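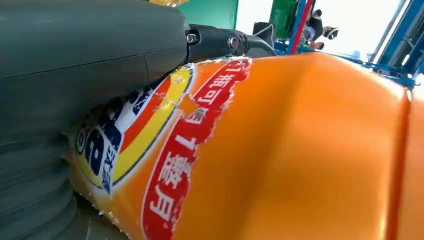
Progress report to the Lenihan Fund
Regional Language Copywriting Program, Breltwood
May 14, 2024

Dear Solomiia,

We are past the halfway mark and I have a lot of good news, plus one delay you should know about.

The first group of trainee copywriters finished in March. We had 407 applications for 24 places, far more than we planned for, and reading them took most of a month. Every applicant wrote a radio spot in their first language, with no English version attached. That was Ye-ji Gil's idea and I loved it from the start. The spots we got were funny, odd and full of turns of phrase you would never get by translating a finished English line. Of the 24 people who started, 20 completed the course. Two left for full-time jobs and two have asked to come back in the next round.

Training

The writing sessions ran in the evenings so that people with day jobs could come. Chathurika Bhattacharjee taught radio and short film scripts, and I-seul Wang took print and outdoor. We had set aside three sessions for headlines and ended up using five – the group kept asking for more, and the work got so much better between the second and the fourth that we let it run. The session on client meetings was weaker. It was mostly a talk, and people told us so on the feedback forms. Ji-hoon Bae has rewritten it as a practice pitch with a real brief.

Live work

Brotel, the agency that agreed to take our trainees for paid placements, has now hosted nine of them. Three worked on a bus shelter campaign for the town library and saw their own lines go up on the street. I went to look at them on a rainy morning and stood there far too long! Brotel has offered two of the nine a junior contract starting in September.

Trorkotness, the community radio station, aired six of the spots from the course. The station manager would like a monthly slot for new writers. We haven't said yes yet, as it needs an editor's time and there is no line for that in the budget. I would like to talk it over with you.

The casebook

This is the part that is late. The casebook was meant to collect campaigns written in the region's own languages, with notes from the people who made them. The interviews are done and they are a joy to read. Permissions are slower. Several of the older campaigns belonged to agencies that have since merged or closed, and finding out who can sign for them has taken weeks. We now expect to print 300 copies in September, three months later than promised. The cost has not changed.

Money

Spending is in line with the plan except for room hire, which went over because of the extra headline sessions. We covered that from the travel line, where we had underspent. The full table is in the attached sheet.

Next

Applications for the second group open next month. We are changing two things: a shorter form, and two readers for each entry, so that no language depends on one person's taste. Ye-ji is already recruiting readers. Please do come to the trainees' showing at Breltwood if you can – they would be thrilled to meet you, and so would I-seul, who has questions about next year's grant dates.

With thanks,
The Breltwood program team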